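Lab notes, week 4: looking after the hand-held grippers
Notes by Begoña Arroyo, updated October 19, 2024

Read before you sign out a unit. Short version, the long one is in the Menia binder.

Before you start
- Pads first. Blue pad on each inner face, ridges clean, no lint. Wipe with a damp cloth, no solvent.
- Close the jaws slowly by hand. Pads should meet flat. If one side lands early, stop and look at the pivot.
- Screws at the finger joints: snug, dont crank. Stripped two heads last term.
- Lens wiped last, after your hands are off everything else.

Reference task is cloth and basket. Soft stuff shows up a bad pad faster than any block will.

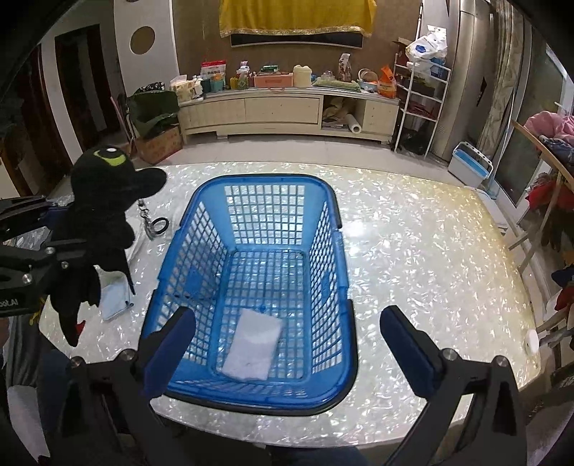
Zero the opening with jaws fully shut, then fully open, then shut again. Write down both readings. Ours should come back as 218 shut and 1436 open. Off by more than a little = redo, dont "fix it later" in the data.

Pads get changed at 700 closings, or sooner if the ridges look shiny. Peel from the bottom corner. Clean off ALL the old glue. Press new pad and leave it over night.

Two units at one table: calibrate seperately, one at a time, and label the logs. Rodrigo Peñalver mixed his up with Ernő's and we lost a set.

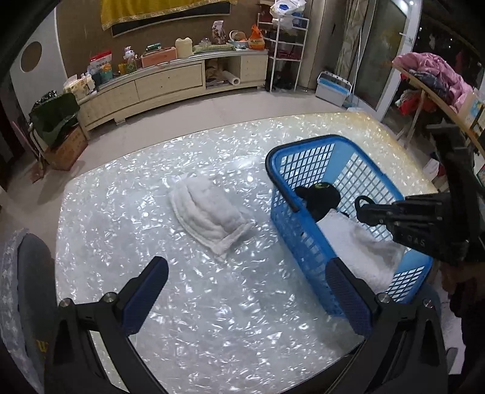 Pivot squeaks: one drop of light oil, work it ten times, wipe. Keep oil off the pads. If it still drags, take it to Li-hua Tseng, dont open the pivot yourself.

Due next time: your two readings, pad count, one line on anything loose. Spare pads in the Aranda drawer.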